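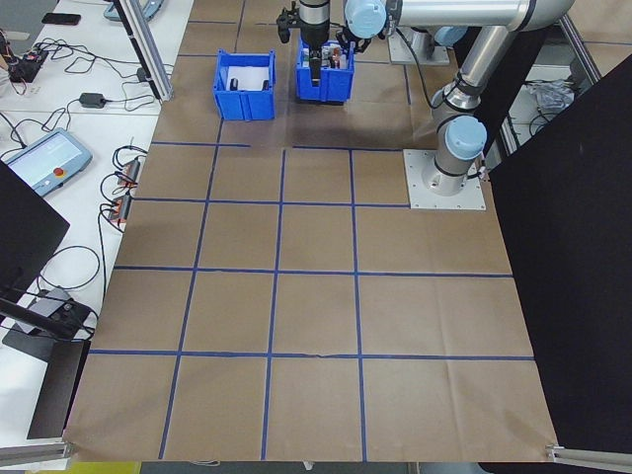
Zwischenbericht Nr. 14

Projekte > Infrastruktur > Speichernetz Griremdale

Ablage: Berichte an den Fördergeber, Rechenzentrum

Gegenstand des Berichts ist der Austausch des Speichernetzes am Standort Griremdale. Der Bericht schließt an den vom Frühjahr an und reicht bis Ende Oktober. Die Mittel aus dem zweiten Abruf sind bis auf den Posten Schulung gebunden.

Stand der Arbeiten

Fabric A läuft seit September vollständig auf den neuen Switches. Die Zonen wurden aus der alten Konfiguration exportiert, bereinigt und neu eingespielt. Von 1.734 Zoneneinträgen verwies ein großer Teil auf Server, die längst abgeschaltet sind. Das Bereinigen hat mehr Zeit gekostet als der Einbau der Geräte, dafür ist die Dokumentation jetzt wieder brauchbar. Aliasnamen folgen einheitlich dem Schema Raum, Schrank, Host, Port.

In den Datenbankservern stecken neue Adapter, Firmware und Treiber sind auf dem vom Speicherhersteller freigegebenen Stand. Bei vier Hosts meldete das Betriebssystem nach dem Umbau nur einen Pfad. Ursache war in allen Fällen ein falsch gesetzter Parameter im Multipathing, die Hosts sind korrigiert. Die Prüfung der Pfade ist seitdem fester Punkt im Abnahmeprotokoll. 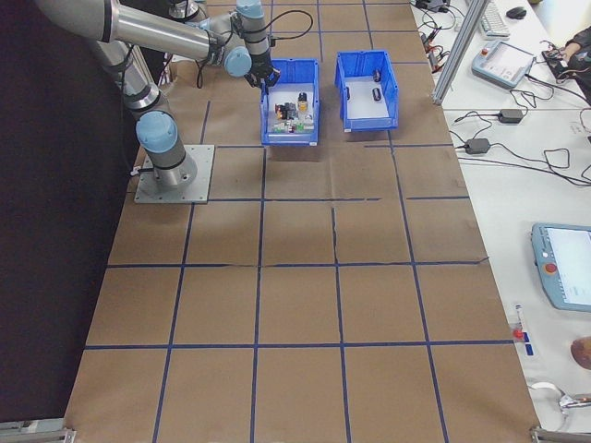

Arbeitstisch mit Klebebandraster und Roboterarm

Fabric B ist verkabelt, aber noch nicht in Betrieb. Die Lichtwellenleiter zwischen den beiden Räumen wurden gemessen. Zwei Strecken lagen über der zulässigen Dämpfung und wurden neu gespleißt. Die Nachmessung steht aus.

Abweichungen vom Plan

Die Lieferung der Transceiver durch Zoltine kam später als zugesagt. Ein Teil der rund 200 Module trug außerdem eine Kennung, die von den Switches abgelehnt wurde. Zoltine hat den Umtausch zugesagt und trägt die Kosten. Für den Zeitplan bedeutet das eine Verschiebung von Arbeitspaket 3 um mehrere Wochen, der Endtermin bleibt nach jetzigem Stand unverändert.

Die Überwachung sollte ursprünglich mit dem vorhandenen Werkzeug abgedeckt werden. Es liest die Fehlerzähler der neuen Ports aber nicht vollständig aus. Wir testen deshalb Plultetti auf einem Probeserver. Eine Lizenz ist noch nicht beschafft, der Antrag auf Umwidmung liegt bei.

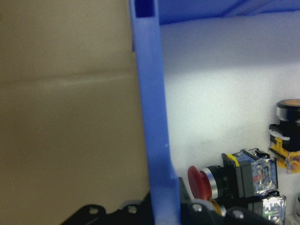

Nächste Schritte

Nach der Nachmessung wird Fabric B zunächst mit den Testservern belegt. Danach folgen die Virtualisierungshosts schrankweise, jeweils im Wartungsfenster ab 22 Uhr. Die alten Switches bleiben bis zur Gesamtabnahme eingebaut und werden erst dann gelöscht und an die Verwertung gegeben.

Offen ist die Anbindung der Bandbibliothek. Ihre Laufwerke handeln an den neuen Ports eine zu niedrige Geschwindigkeit aus. Als Übergang bleibt die Bibliothek am alten Switch in Raum 2.

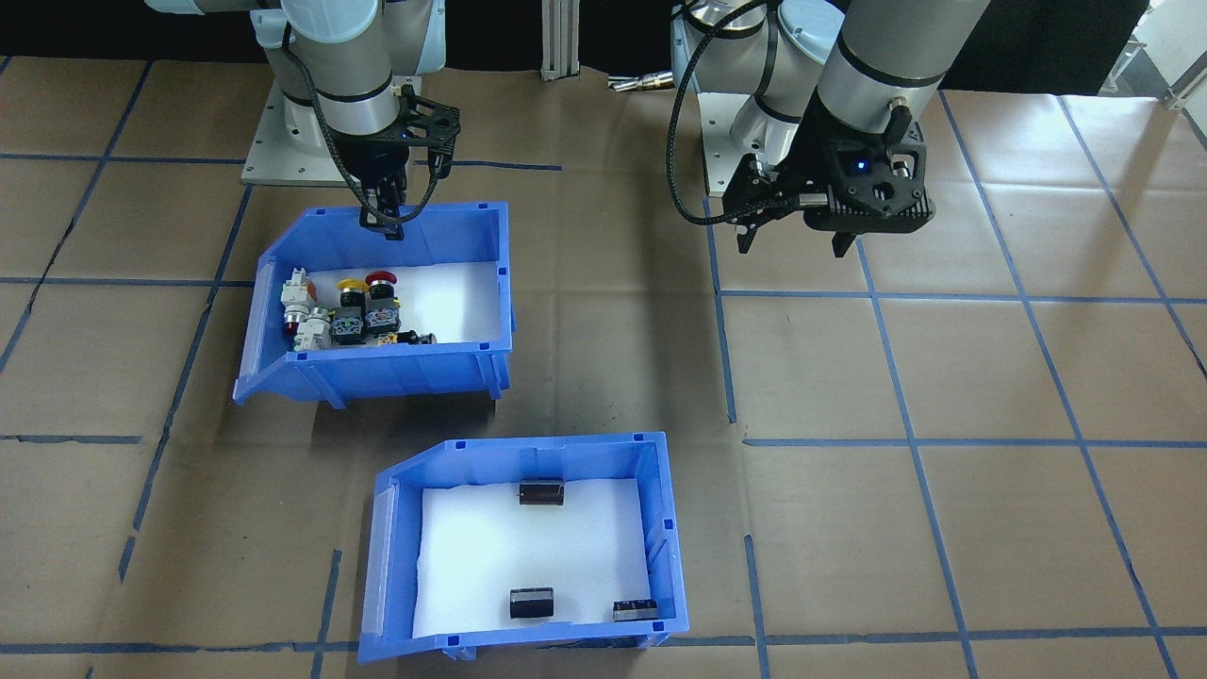
Fabbri wies in der Abstimmung darauf hin, dass die Bandlaufwerke in eine eigene Zone gehörten und die Portgeschwindigkeit besser fest eingestellt werde; die Automatik habe in vergleichbaren Umgebungen wiederholt zu Abbrüchen bei der Nachtsicherung geführt. Wir werden das im November an einem Laufwerk erproben und das Ergebnis im nächsten Bericht nachreichen. Die Belegliste zum zweiten Mittelabruf ist als Anlage 2 beigefügt.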